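Notes from the sorting pile

I've finally done it, friends. After three years of saying "next month," I've switched to packing for trips with pouches, and I'm never going back to the big open suitcase with everything sloshing around in it.

It started in May, on the train to Dekholm, when I needed a phone charger and had to lift out my shoes, a raincoat and a bag of almonds (open, of course) to get at it. The woman across from me watched the whole thing very politely. By the time I found the charger I had a sock on my shoulder and we were pulling in.

So when I got home I dumped the contents of my travel bag on the bed and started making groups. Cables and plugs. Medicine. Things for my teeth and face. Paper stuff — tickets, the spare passport photos, that little map of Enholm I keep even though I know the way by now. Then a sad group I called "other," mostly hair ties and foreign coins.
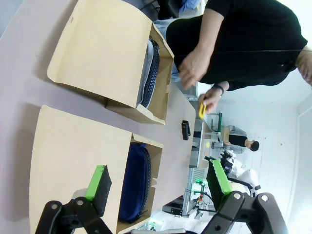

My one firm rule is that each pouch gets a single job. I tried mixing at first, putting the eye drops in with the cables because there was room, and within a day I was digging around again. A half-empty pouch is fine! It squashes down, and you'll fill it on the way home anyway.

I also went a bit smaller than I thought I needed. Akua Akpalu wrote in after the last newsletter to say she gets through 12 days with only a backpack, and her advice was to pick the pouch first and then make your stuff fit it. I was doubtful, but I left behind two chargers and a whole bottle of shampoo and didn't miss either. (Thank you, Akua. I do still miss the good hairbrush.)

Different colors help a lot if you pack in the dark like I do. If all of yours match, tie a bit of ribbon to the zipper pull. I've used kitchen string and it held up for over 18 train rides, though it did go gray.

Next up is the coat closet, which scares me. If you've found a way to store wet umbrellas in a tiny hallway, please hit reply and tell me, and send a picture if you can. I'll share the best ones next time, along with the soup recipe I promised and forgot.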